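Lint, pile and the small rug problem

Adanech Abdella has tested household textiles at Clisura for 19 years, and most of that work concerns what one fabric leaves on another. We spoke on 21 May 2019, shortly after her report on plush rugs went to the printer.

The report covers 878 cleaning trials on deep-pile rugs. Abdella says the usual complaint is shedding, but her figures point elsewhere. "The rug sheds for the first few weeks. After that, most of what you pick out of it came from something that was lying on it. Fleece, blankets, dust cloths."

A fuzzy cloth laid flat on plush makes contact over its whole area. Dragging it off, she says, combs its loose fibers into the pile. Her advice is to pinch the cloth near the middle, raise a fold and lift straight up – slowly, if the pile is long.

Round rugs have their own trouble. "People vacuum them in straight lines and miss the rim. Go around the edge first." She recommends 3 passes, with the beater bar off.

On printed pile she is cautious. Rubbing a spot spreads the fibers and makes a pale print look more worn than it is. She blots with a white cloth and no more than 250 milliliters of cool water, then leaves the rug to dry flat.

Asked whether she owns a plush rug herself, Abdella said she did. "In the bedroom. I keep the blankets off it."
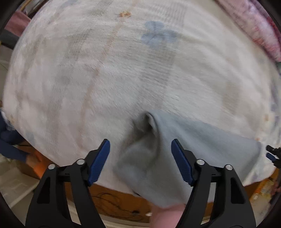
Light blue cloth on a round plush rug with a faded pastel print.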